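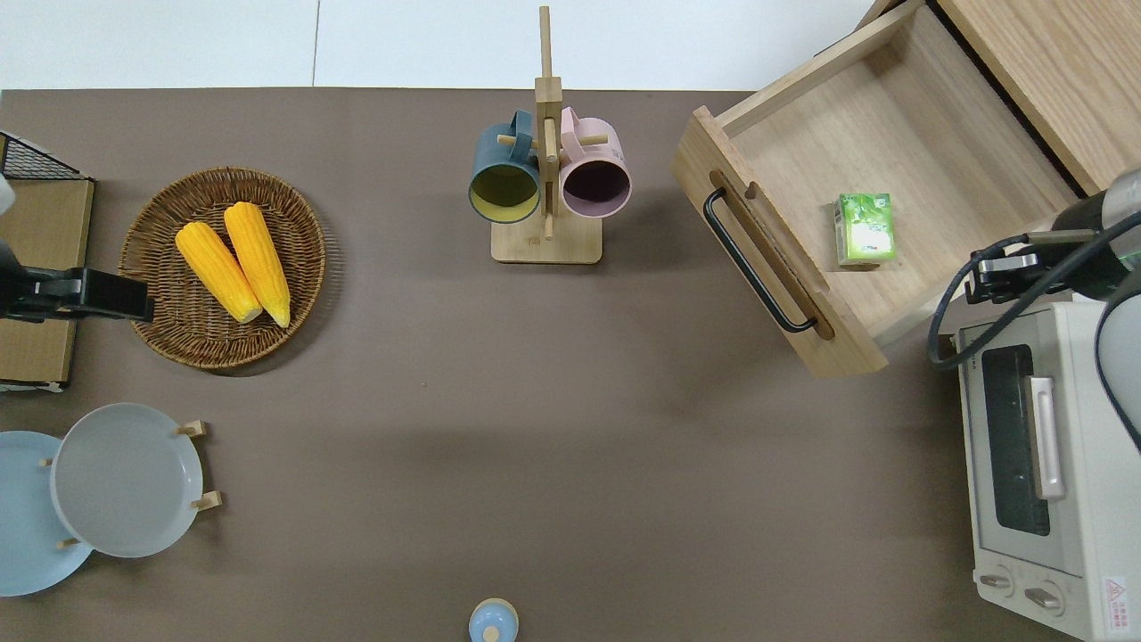
Speaker notes: Teaching kitchen tasks by hand and by remote control
Colstead, June 23, 2022
Talk 18 minutes, then questions. Speak slowly. Drink water before slide 2.

Slide 1. Title

Good morning and thank you for coming. My name is on the slide. I work at Trumow, in the group of Kendra Boychuk, and I have to thank her first, because many of the demonstrations I will speak about are made by her own hands.
Say that English is my third language and that they may stop me when a word is not clear.

Slide 2. What I want to tell you

There are two usual ways to show a task to an arm with two fingers. In the first way, you take hold of the arm and you move it. In the second way, you stand away from it and move it with a controller. We have used both for one year, on the same table, with the same plates and mugs. I will say which one we prefer for which task, and also where we changed our opinion.

Slide 3. Moving the arm by hand

The person feels the weight and the contact. When the plate touches the rack, you feel it in your wrist, and you correct before you have thought about it. New people learn this in one morning.
The bad side is the body of the person. You stand in front of the camera, your sleeve is in the recording, and later the arm must work without your sleeve. With two arms it is worse. One person can hardly lead two arms well at the same time, and when two persons do it they disturb each other.
(Pause. At Hepburn they laughed at the sleeve. If they don't laugh here, go on.)

Slide 4. Remote control

We use a pair of small leader arms. You move the small arm, the big arm follows. The person sits outside the view of the cameras, so the recording shows only what the robot will see later.
What you lose is the feeling. Our leader arms give no force back. The first week, people press too hard, and they watch the fingers and forget the elbow. I did this too. Kendra told me to look at the place where the object must go, and to let my hand come after my eyes. It helped me more than the manual.

Slide 5. The plates

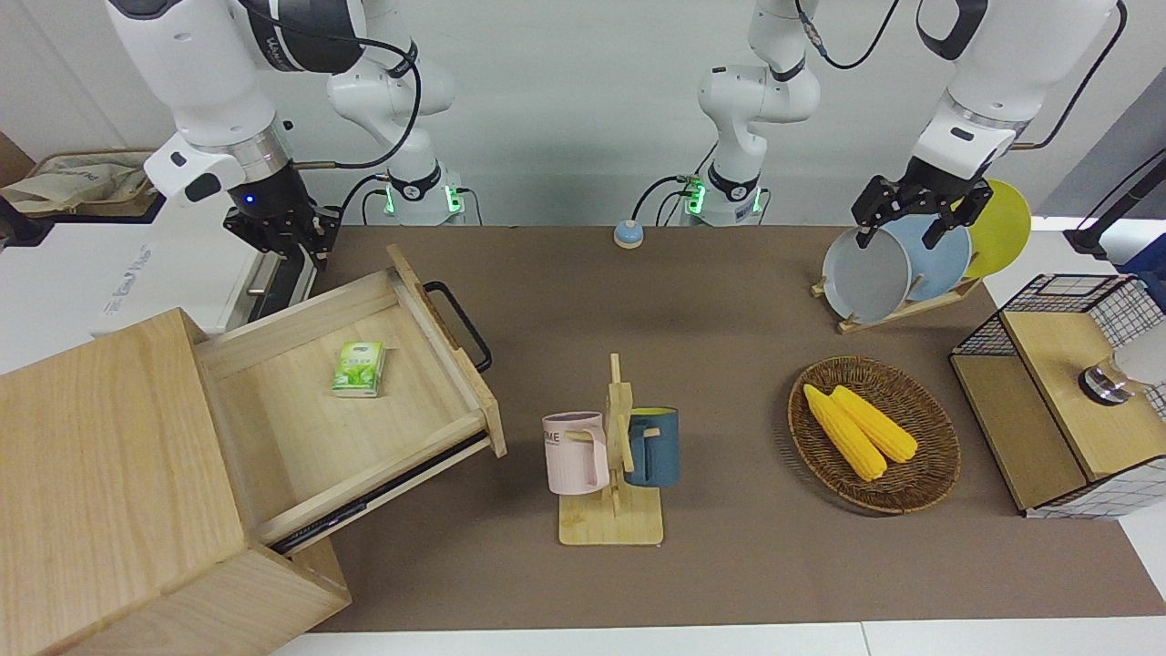
Why do you record the rack task by remote control if the person cannot feel the contact?
Mostly for the view. A hand on the arm hides the gap between the plates, and the gap is the thing the robot must learn to see.

Go on from this to the order of work. Lower slowly between the plates, close the fingers, wait a moment, lift straight up. The waiting is important. Without it the recordings mix closing and lifting, and the robot learns to lift with half-closed fingers.

Slide 6. Mugs, drawer, basket

Mug from the tree: the handle must come off the peg first, so the wrist goes up and then away. By hand everybody does this correctly. By remote control many people pull directly, and the tree moves with the mug.
Drawer: hook the handle with one finger, do not grip it. We were wrong here for a long time.
Corn into the basket: easy in both ways. Good for the first day.

Slide 7. Numbers

We kept 1784 demonstrations from 8 people. We threw away those where the person stopped in the middle to think. I am not sure now that it was right. Maybe a robot also needs to see how someone recovers from a mistake. In July we start a new collection at Promthorpe, and there we will keep them, with a label.
Do not read the whole table aloud. Show only the row for the drawer.

Slide 8. Advice

Write down who gave each demonstration. Left-handed people do the drawer differently.
Move the objects a little between the recordings, also when you are tired.
Stop after 2 hours. The recordings from the third hour were the worst we had, and the person did not notice.

Slide 9. Thank you

Contact address on the slide. Leave it open during the questions.
If someone asks about the price of the leader arms, send them to Kendra, she has the list.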